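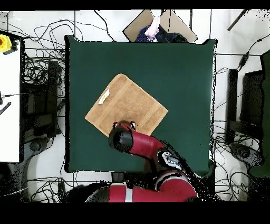 Washer won't spin out the towels, everything else is fine

Posted by Vuvura, Mar 8, 2019

Hi all! My top loader has started leaving bath towels sopping wet at the end of the cycle. Shirts and jeans come out normal, so I don't think the motor is shot. It bangs a few times, slows down, then just quits spinning (and adds more water sometimes??). I've already checked the drain hose for kinks. A repair guy quoted me $334 without even looking at it, and I'd love to not pay that. Any ideas?

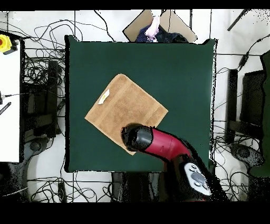 2 replies

Drono
Sounds like an unbalanced load to me. Mine did the same thing after we moved it across the laundry room. Put a level on top, then screw the front feet up or down until it stops rocking, and tighten the lock nuts after. Also don't wash one or two heavy towels alone, they all slide to one side! If it still bangs, look at the suspension rods. I got a set of four for $77 and swapped them myself in an afternoon, and my back complained for two days.

Lekum
just buy a new one, mine was 1,625 with the dryer and its great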